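Bimanual planning: second arm keeps freezing near the mug rack

Forum > Motion planning and control > Help

wirecutter_jo
Posts: 127

OK I have been at this since September and I need fresh eyes. Two arms, one table, one planner process. The task is dumb simple on paper: one arm takes a cup off a drying rack, the other one deals with the appliance next to it. Each arm alone is fine. I ran the left arm solo 202 times over a couple of evenings with the second arm parked up high and got 11 failures, all of them bad grasps, none of them planning.

Put both arms in the same planning scene and the second one just stops. No error, no timeout, it plans a path, starts the path, gets over the far part of the table and then sits there with its fingers pointing down like it's waiting for a bus. The executor log says "path invalidated, replanning" over and over. It'll do that for a minute straight and then sometimes go!! Sometimes not.
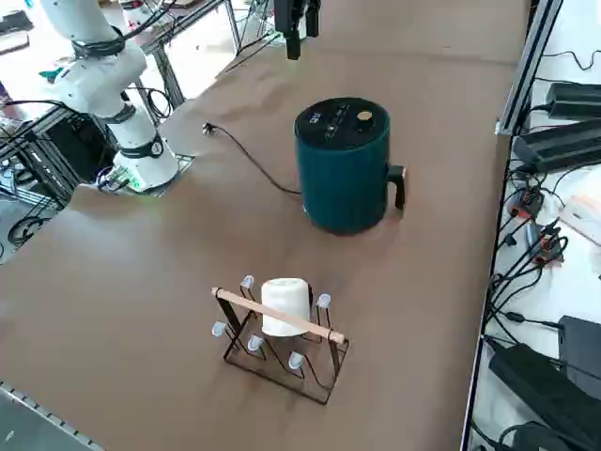

I'm using the stock Metgate planner, octomap from the depth stream at 2 cm, self filter turned on for both arms. Replan rate is 5 Hz. I tried bumping padding down on the gripper links and it got a little better, maybe? I don't trust my own eyes on this anymore.

Anybody?

ginting_refugee
Posts: 2210

Replan rate. It's always replan rate. At 5 Hz you're throwing away a perfectly good path every time one voxel flickers. Drop it to 1, or better, only replan on an actual predicted collision inside the next half second of the trajectory.

wirecutter_jo

Tried 1 Hz last night after you posted. It freezes less often but longer. Total time lost is the same.

M_Benitez
Posts: 894

I don't buy the replan rate theory. I'd look at that rack first. Thin wire is the worst thing you can feed an octomap. At 2 cm a wire rack is there in one update and gone in the next, and every time it comes back it comes back a little fatter. Your planner thinks the rack is breathing.

Turn the map off and put in a plain box for the rack, another box for the cup and a cylinder for the appliance. Hard-code the poses for one session. If the freezing stops you have a perception problem and you can quit messing with the planner.

(Maximiliano Benítez here, I wrote some of the collision code in the old Mekilstead branch, so yes, I'm biased toward primitives.)

ginting_refugee

Hard-coded boxes is how you get a demo that works until somebody moves the cup. I've seen that movie. He'll spend a week on it and then have to put the map back anyway.

M_Benitez

It's a test. One session. I didn't say ship it.

drondville_dan
Posts: 58

Don't forget the cord! A power cord lying across a table turns into a little ridge of voxels, and if your table plane removal is tight it'll leave most of it in. We had an arm that refused to go near its own extension cord for two months. I ended up cropping out everything under 1.5 cm above the table and just living with it.

wirecutter_jo

Oh no. My plane threshold is 5 mm. The cord runs right toward the base of the left arm too.

OK, did both. Primitives first like Maximiliano said: ran it 173 times with the map off, zero freezes. ZERO. Then map back on with Dan's crop, and the freezes came back but only when the two arms are both past the middle of the table. So the cord was some of it, I guess, and the rest is something else.

jwunderlich
Posts: 341

That last bit is a good clue. If it only happens with both arms in close, check the time stamps on your self filter. It removes each arm from the cloud using joint states, and if the second arm's states arrive late, it cuts the arm out of the place where it used to be. What's left over goes into the map as an obstacle, right beside the fingers. Then the start state is in collision and you get your replanning loop.

Draw the filtered cloud while the arms move slowly, then again fast. If there's a ghost trailing the gripper when it's fast, there you go.

Jörg

ginting_refugee

Fine, that's plausible. I'd still lower the replan rate.

wirecutter_jo

There's a ghost. There is absolutely a ghost. The second arm's joint states are 80 ms behind the cloud and I never looked, I had them both on the same topic and figured that was that. Does the Metgate filter have a per-arm delay setting or do I need to buffer the clouds myself?

jwunderlich

Buffer them yourself. The delay parameter is global, and last I checked it only gets read at startup.

M_Benitez

And keep the cylinder for the appliance. It's big and it's a known shape, no reason to make the map work for it. Let the map have the cup.

wirecutter_jo

Cylinder stays. Writing the buffer tonight, will post the node if it isn't too ugly.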